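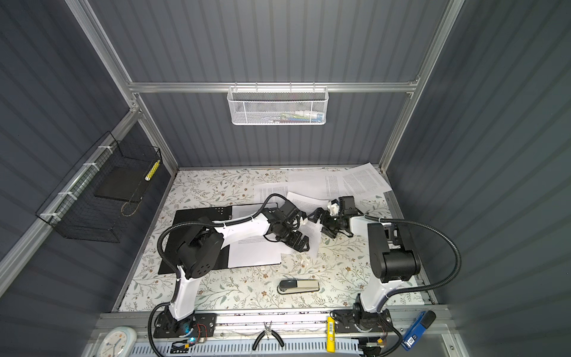
Loose sheets, a stapler and a patterned tablecloth. The basket holds the small stuff.

The Paper Table
Why the best cure for a house full of paper might be one table, one stapler and a rule about Tuesday's post you will break anyway

By Lino Gatti

Started with a gas bill. Couldn't find it. Found instead: a guarantee for a kettle we no longer own, three school letters, a parking fine (paid, I think), the instructions for a shelf in eleven languages. No gas bill.

So in March I weighed it all. Every bit of loose paper in the house, tipped into shopping bags and hung off the luggage scale. Then I counted, over four evenings, with the radio on. 2,848 sheets. Two people live here. One of us doesn't even open post.

Paper was supposed to be finished by now. The bank stopped sending it, the phone company stopped, the council carries on regardless. And we print things. Tickets mostly, then a map in case the phone dies, then the same map again with the second page.

What changed things was a visit to Fadcombe, where there's a sorting morning in the old seed merchant's. Fesby, it's called, after the street. You turn up with a bag and get a table to yourself. Tea is extra. I expected filing cabinets and sighing. Instead, cloths on the tables, proper ones with flowers, the sort my aunt kept for Easter. Pale, vines all over, little brown blooms. You do behave better with a cloth down. I don't know why.

The method, if it is one, is short. Tip out a bit of the bag. Not all of it. A handful. Spread the sheets so they overlap and you can see the top of each one, then pick up whatever's nearest and decide. Keep, and it goes on the board. Bin, and it gets torn across so you can't change your mind. That's all. You finish the handful before you're allowed another.

The board matters more than I'd have guessed. Mine is a flat black thing, from a picture framer, and white paper shows up against it beautifully. You can see at a glance what you've said yes to. On a wooden table the yeses wander off and mix with the maybes, and you end up reading the kettle guarantee twice.

Then the stapler. I had gone off staplers. Ours at home was a mean little thing that bent every other staple into a sort of moustache. The one I use now has a black top and a cream body and came from Rernis, the stationer's by the bus station that still sells sealing wax. It lives at the front of the table, where my hand lands on it. Bill to receipt, click. Letter to the reply, click. Once two sheets are joined they stop being loose paper and become a thing with a name, and things with names can be put away.

A box of 200 labels came with it. Used nine.

Some rules picked up along the way, in no order. Flatten it before you read it. Crumpled paper always looks more like rubbish than it is, I nearly threw out the boiler certificate. Don't sort standing up. Don't sort photographs on the same day as bills, you'll never get passed the first envelope. Top left corner for staples, at a slant, so the pages turn without ripping. And have somewhere off the table for small bits, by which I mean clips, tags, rubber bands, whatever turns up at the bottom of a bag. A white wire basket does it for me, hung up at the back, full of green and blue and white odds and ends. Hanging is the trick. A tray on the table gets paper put in it inside a week.

You will make a mess. Tearing does that. Scraps, then the tiny white crumbs that come off a scrap, and they cling to cloth like anything. Shake it out of the back door. Not in wind. I have done it in wind.

Does it last? Bit. By summer I was down to 200 sheets, in two folders, and very pleased with myself. Then the car needed selling and we had a wedding to go to in another country and the pile crept back up by 100. My neighbour Reddy, a scanner man, says I should photograph the lot and burn it. He has all his on a hard drive. He couldn't find his gas bill either, when I asked.

I still go to Fesby when the bag gets heavy. Same seat if I can get it, near the radiator. There's a woman who has been working through her late father's letters since before I started, a handful at a time, and as far as I can tell she's torn up very little. Her board is alwyas full. She takes them home stapled in twos and threes, in a biscuit tin.

Ours turned up, by the way. The gas bill. Inside the shelf instructions, between the Danish and the Dutch.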